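# Week 6: Launchers, Home Screens, and What Happens When You Leave

Welcome back! Have your own phone on the desk for this one, because we'll be poking at it a lot.

## Where we left off

Last week was notifications. Several of you asked why the same alert looks so different on two phones running the same version of Android, and the short answer is that there's a layer we skipped. Today we get to it, and I think it's the most fun layer in the whole course.

## What a launcher is

A launcher is an app. It draws your home screen, your app drawer and (usually) the dock along the bottom, and it answers when you press Home or swipe up. You can swap it for another one the same way you'd swap your browser -- and your apps stay put when you do!

**Terms to know**

- *Default launcher*: the one the system calls when you go Home
- *Widget host*: the part of a launcher that holds widgets and gives them space
- *Grid*: rows and columns available for icons
- *Intent*: a message asking the system to do something, such as "show Home"

Widgets trip people up every year. The widget belongs to its own app, but its placement belongs to the launcher. Switch launchers and your calendar app still offers its widget, but the new home screen generally doesn't know where you had put it. Switch back and the old layout is usually waiting for you.

## Case study: Irulon

Irulon is the student-built launcher we'll use for the rest of the unit. Emiliano Palma wrote the first version for his project in this very course, and Reet Lepik rebuilt the settings page last spring. It's small enough to read in a weekend and I love how clear the code is.

Reet's usability test had testers set Irulon as default, use it for a while, and then try to get their old home screen back. The log recorded 2,162 visits to the settings page. Of those, 1,445 went to the "Appearance" tab first, and the switch that people wanted was under "System." So she moved it to the top of the page and gave it a plain label: "Turn off Irulon." What a lovely fix! Look at the before and after versions in the Jelten folder and compare the wording as well as the position.

Questions to chew on before lab:

1. Should an app that takes over the home screen offer its own off switch, or leave that to the phone's settings?
2. What should happen to a user's icon layout after the launcher is uninstalled?
3. Is a lock screen feed part of the launcher? Argue it both ways.

## Lab

Work in pairs. Install Irulon on a test phone, add 2 widgets, change the default back, and write down every tap. Then do it again on your own phone with a launcher of your choice. Bring screenshots.

Reading is the Venckus chapter on defaults, plus Reet's write-up. Lab notes are due Sunday at 8 p.m. in the Jelten folder, one file per pair with both names at the top.
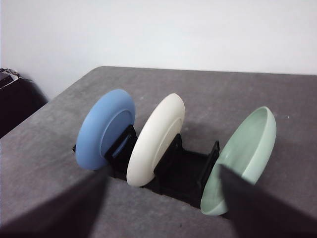
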